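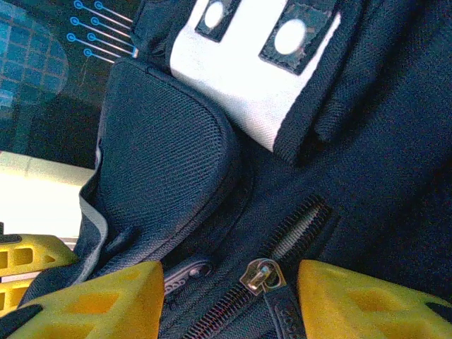

Week 6 notes – Landosley open day, September 2024

Bus leaves 8.15 from the back gate. Closed shoes, bring the sheet.

Stop 1, Kobzar bay. Arm with yellow fingers, working on a backpack zipper. Get up close if you can, the slider is tiny. Things to write down:
– where the fingers are when they close on the tab
– what the wrist camera can see at that point and what it cant
– what the fabric does when it's pulled

Soft goods are hard. A box keeps its shape, a bag doesn't. Zipper track bends, tab flops about, dark fabric on dark fabric. Remember the contrast stuff from week 4.

They log every try, good or bad. 286 on bags so far, they told us on the phone. Ask how a miss gets labelled, this will come up in the assignment.

Stop 2, Skandholm line. Bins and totes, much faster, over 4000 picks a shift. Compare the grippers, shape and colour both. Sketch is fine.

Stay behind the line on the floor. No leaning on the bench while teh arm is live.

Lunch at Clarska, 15 minutes walk. Writeup is one page, due Friday.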